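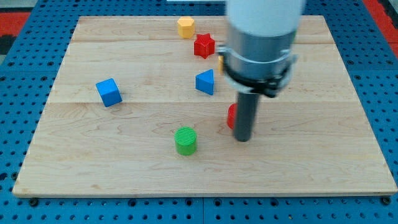
Shape blocks on a maple board.

Chapter 5
Feathers, Combs and Genes

Pick up any hen and look at her comb. It may be a tall single blade, a low bumpy rose, or a neat little pea comb – and two pairs of genes can explain all three! Cross a pure rose comb bird with a pure pea comb bird and you get something new, the walnut comb. Breed those walnut birds together and all four types can turn up in the chicks, which is great fun at hatching time.

In this chapter we follow the Phuthong flock, kept by Subbarao Rai, through two generations of crosses. Keep a pencil handy, as we start with the single comb.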